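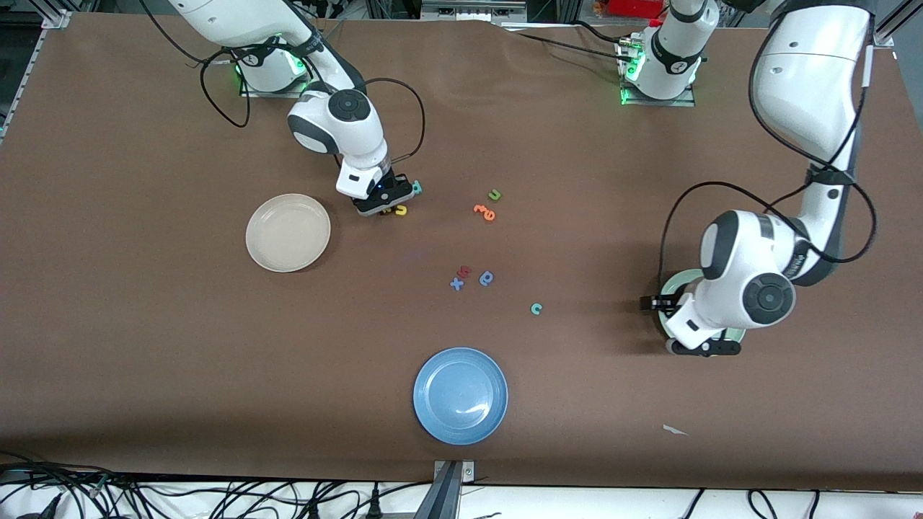 字母分盘 台面与物件记录

2024年7月11日
记录:Cleiton Tavares
项目:Flidivus,桌面小件归类
前一页:盘子到货登记(Zulludow 那批)

一、今天的内容

泡沫字母按颜色分盘,先把物件和台面定下来。盘三只,奶油色、浅蓝、浅绿。字母九个,小号。归类规则还没最后定,今天先记摆位、台面状况和盘子的问题。规则的讨论放在第五节。

二、台面

棕色,哑光,有浅折痕。折痕在顶灯下看得到,侧面看更明显一点。哑光这一点保留,之前试过亮面的,字母的倒影和字母本身连成一块,挑边很费劲。

折痕对盘子没有影响,盘底跨过去照样平。对字母有影响:泡沫轻,一条边压在折痕上会微微翘起,轻推时先转再走。下次摆位时字母尽量避开折痕。避不开的在摆位表里画一个三角。

前沿下面那一条地方线太乱,黑色的一团,另找时间理。这次不动,动了就要重新核一遍长度。理线时按 Renduvik 那张桌子的做法走,扎带不要扎死,留余量。

擦拭:干布,顺着一个方向。不用酒精。上回(1月那次)用酒精擦过一小块,干了以后颜色比旁边深,过了几天才不明显。

三、盘子

外径没有全部复测,只量了浅蓝那只的一边,和登记值对得上,不再写。

奶油色:圆形,边沿浅,略微凸起。放在台面中部偏左。跟棕色台面反差最大,边界好认。浅沿的好处是字母可以从侧面滑进去;坏处是也会滑出来。字母落在靠边的位置时要往里推一下。

浅蓝:放在靠前沿的中间。盘面稍有光泽,内侧有一块高光。高光的位置随灯走,盘子转向没有用,挪动盘子才会变。浅色字母进盘后如果正好落在高光上,轮廓会淡掉。处理办法两个:一是把盘往后挪一掌,二是关掉正上方那一路灯。倾向第一个,灯关了别处又暗。下次先试挪盘。

浅绿:放在右侧。颜色淡,在强光下和奶油色有点接近,登记时要写清楚“右侧那只”,不要只写“浅色盘”。青绿色字母放进去反差偏低,这一项归类时单独看。

称重记录(同一台秤,归零后各称一次):
奶油色 415 克
浅绿 496 克
浅蓝未称,秤没电了,充好后补。
浅绿比奶油色重,手感也是。重的那只碰一下不容易走位,所以以后如果只用一只盘,先用浅绿。登记表里把三只都写成同一型号,重量差这么多,要问 Zulludow 是不是混了批次。邮件草稿已写,未发,等浅蓝的数出来一起问。

四、字母

小号泡沫字母,分成几小簇散在台面中间一带。其中有一个青绿色的和一个黄色的,也是小的,今天的例子都拿这两个说。

泡沫的几个特点,前面几页零散写过,这里合到一起:

1. 轻。开门带进来的风就够让它挪一点。做归类的时候门关着,空调出风口朝上。
2. 软。捏的力大了会留印,回弹要一阵子。捏过的地方边缘发毛,用久了会掉屑。掉屑的单独装袋,不再混回去。
3. 侧面比正面粗糙,侧面贴侧面时会互相带着走。成簇摆放时,簇内两个字母之间留一个指甲宽的缝,挨死了拿一个会带起另一个。
4. 正反面不好分。对称的字母无所谓,不对称的翻过来就成了镜像。只按颜色分的话不用管,按字形分的时候要在表里加一栏“朝向”。

字母库存在 Agarwal 的那个收纳盒里,盒盖标签写的是 119 个,按收货单抄的,没有重新点。收货单里另有一行写“备用 27”,不清楚是包含在前面的数里还是另加。先按包含算,月底盘库时一起核。

静电:今天湿度低,字母偶尔粘手。摆之前在台面上轻轻按一下再松手,多数能留住。粘得厉害的换一个,不要甩。

五、归类规则(草案)

方案甲,按颜色:字母颜色接近哪只盘就进哪只盘。看着顺,问题是黄色没有对应的盘,放奶油色最接近,但不同的人会有不同的判断。青绿色更麻烦,放浅蓝放浅绿都说得通。

方案乙,按位置:哪一簇离哪只盘近就进哪只盘。规则清楚,不用看颜色,但没有什么归类的意思,只能算收拾。

方案丙,先写一张对照表,颜色和盘一一指定,表贴在桌边。黄进奶油色,青绿进浅绿,其余颜色照表。争议留在写表的时候解决,做的时候不再讨论。

目前倾向丙。缺点是换一批字母就要改表。改表可以接受。对照表的颜色名要统一:青绿不要一会儿写“青”一会儿写“绿”,前几页就有这个毛病,查的时候对不上。

六、摆位约定

盘先放,字母后放。盘的位置用铅笔在记录纸上画圆,不在台面上画。
字母放中间一带,不放到盘的后面,前面看过去会被盘沿挡住下缘。
字母之间不叠。
一盘里同时放三个以上字母时,先放远侧,再放近侧。
每次结束把字母全部收回盒里,盘子摞起来放左边架子,浅绿放最底下。

摞盘的时候注意浅蓝的盘面,光泽那层容易有划痕,上面垫一张纸巾。

七、遗留

浅蓝称重。
给 Zulludow 的邮件,问批次。
浅蓝盘后挪,看高光还在不在内侧。
前沿下的线整理,单独排时间。
盒里字母数核对,含“备用”那一行的含义。
对照表第一版,写完夹在本页后面。
翘边的字母找两本书压一夜,看能不能平。压之前垫纸,书皮会掉色。

补:铅笔圆画小了,盘的外径按盘沿外侧算,不按盘底。改过的那张在夹层里,旧的已划掉。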